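Print this release | E-mail this release
Filed under: Research News / Robotics / Methods

Inano study finds glove recordings help robots with small parts, but less than hoped

TROLLAMHOLM, March – Researchers at Inano have released results from a test of a popular shortcut in robot training: having people do fiddly handwork in sensor gloves and feeding the recordings to a machine. The method helped. It did not help as much as the group's own early figures had suggested, and the new report spends most of its pages on why.

The team collected 1,372 recordings of people picking up, pinching and passing small parts from hand to hand at a table. Hand position came from VR motion controllers fixed to the outside of each glove, with further electronics strapped to the forearms.

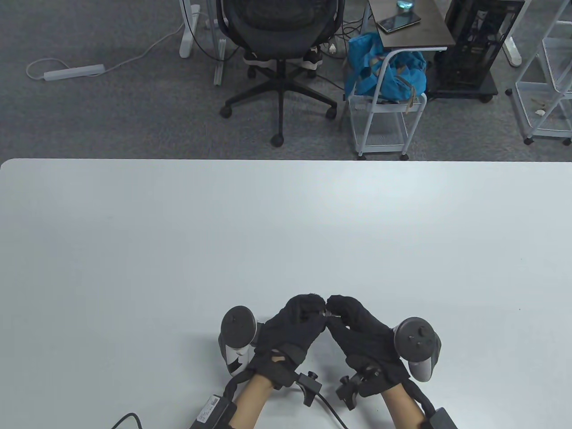 What was tested

A two-handed robot was trained twice, first on 399 recordings made by steering the robot directly, then on the same set with the glove recordings added. Each version got 100 tries at a handover task with small metal parts.

The version with glove data finished more handovers. Most of the gain came in the reach, when the two hands travel toward each other. Once the fingertips closed on a part, the two versions were hard to tell apart.

"We would like to say the robot learned to handle small parts from people," said Silviu Olteanu, lead author of the report. "What we can say is that it learned where people put their hands. Those are different claims, and our first draft mixed them up."

The difficulty is in the fingertips. A controller on the outside of the glove follows the hand as a whole, and says little about what the thumb is doing to a part a fraction of an inch long. Gloves also dull the wearer's own sense of touch, so the recordings may show people working in a way they never would bare-handed.

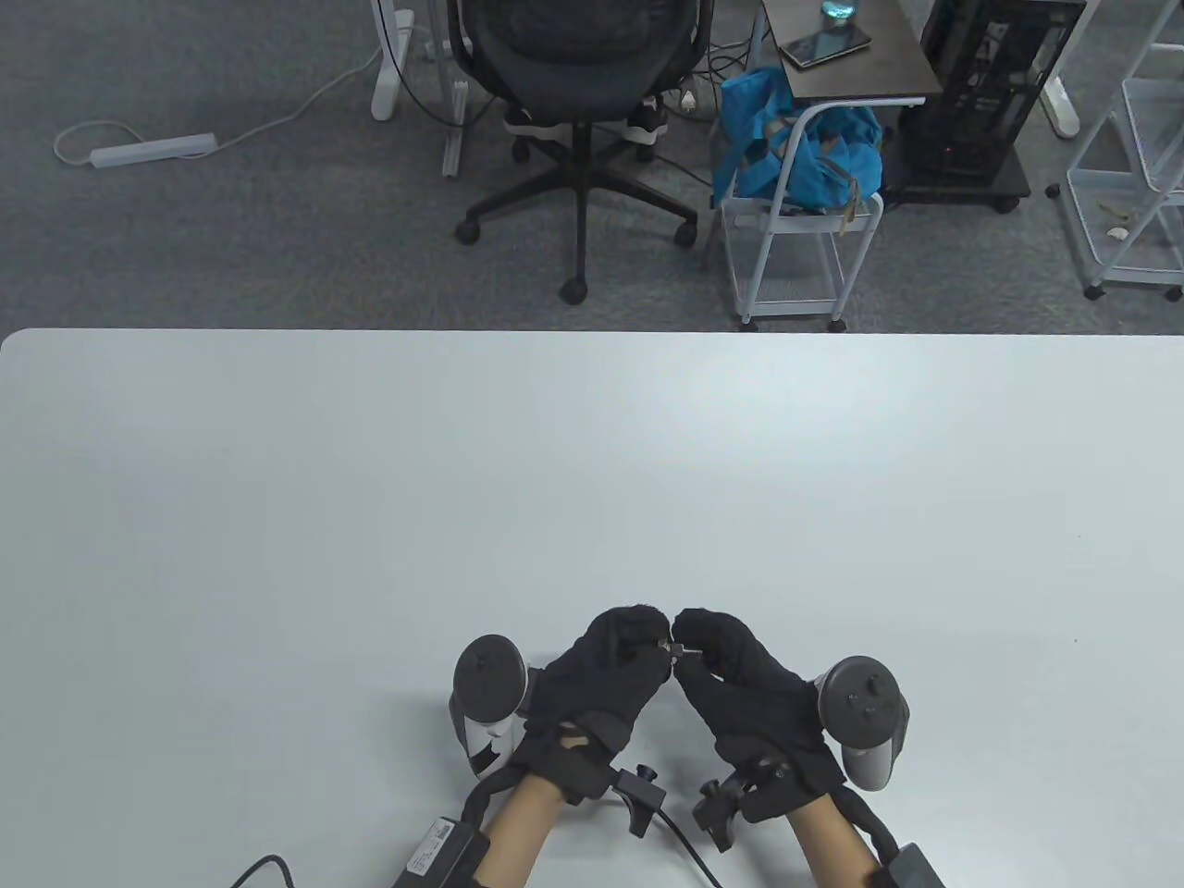

Peninah Obura, asked to read the draft, wrote that the comparison was fair but the task was too narrow, and that she would not expect the gain to hold on a cluttered bench. She also asked how much of it would be left if the robot-only set were simply made larger. The authors do not have an answer and say so in the report.

A second concern is sameness. All the recordings used one table height and one room, and the glove wearers were five people who had practiced the task beforehand. A robot trained on them could be picking up the habits of a very small group.
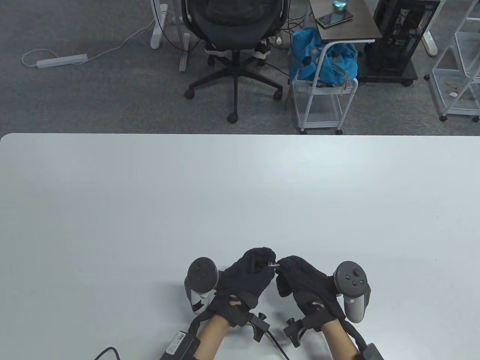

Photo: Inano / Hamisi Ogola

Clurkomari, which paid for part of the work, had no say over the findings. The group plans a repeat with finger sensors and untrained wearers, and has put off any talk of factory use until that is done. Recordings and failure logs – including the runs left out of the first analysis – are available on request.

Media contact: Kiprono Sang, Inano Press Office, Trollamholm
© Inano. All rights reserved. | Back to top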